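**Cuaderno del taller – julio, por la tarde**

Sigo con lo de las cubetas, que ya va siendo hora de dejarlo escrito antes de que cada cual vuelva a guardar las cosas a su manera (yo la primera, lo reconozco). El pedido de Nodthorpe llegó por fin esta mañana: 144 bolsitas de etiquetas y los separadores que llevábamos esperando desde la primavera. Con eso ya puedo pensar en ordenar la mesa blanca como es debido y pasar después a la estantería Dullico, que da bastante más pereza.

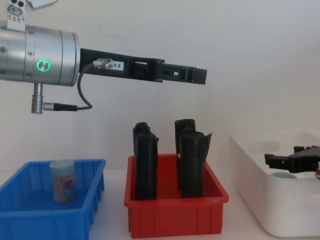

El reparto por colores me sigue pareciendo lo más cómodo para todos, también para quien entra en el taller con prisa y no tiene ganas de leer carteles. Lo probé primero con lo que había a mano, sin ponerme exquisita – el bote de tapa azul clara, de pie en la cubeta azul; los rollos negros, también de pie, en la roja; y la pieza plana y redonda, al fondo de la blanca, que es la grande. Me gusta que los rollos vayan derechos, porque tumbados acaban siempre debajo de todo lo demás y luego hay que vaciar media cubeta para sacar uno. Para el bote quisiera una etiqueta más grande, de las de Wultevus, que aguantan bien el roce y se despegan sin dejar ese pegote tan desagradable.

Queda pendiente decidir qué hacemos con las tapas sueltas. Mi propuesta es que vayan todas a la blanca mientras no tengamos otro sitio, y que el cajón Do se quede solo para cinta y tijeras. También habría que pedir 2 cubetas más, a ser posible de las que tienen los lados con estrías, que se agarran mucho mejor con guantes.

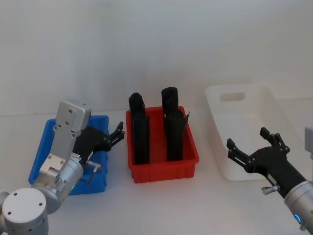

*Cubeta roja con dos cilindros negros de pie; a la derecha, la blanca, con su asa ovalada.*

Para la próxima: cortar 3 separadores para la roja y ver si así los rollos no se vencen hacia un lado. Los de 400 gramos van aparte, en la balda de abajo. Y si alguien encuentra el rotulador bueno, que lo deje junto a este cuaderno, por favor, ¡que llevo toda la tarde escribiendo con el que se seca!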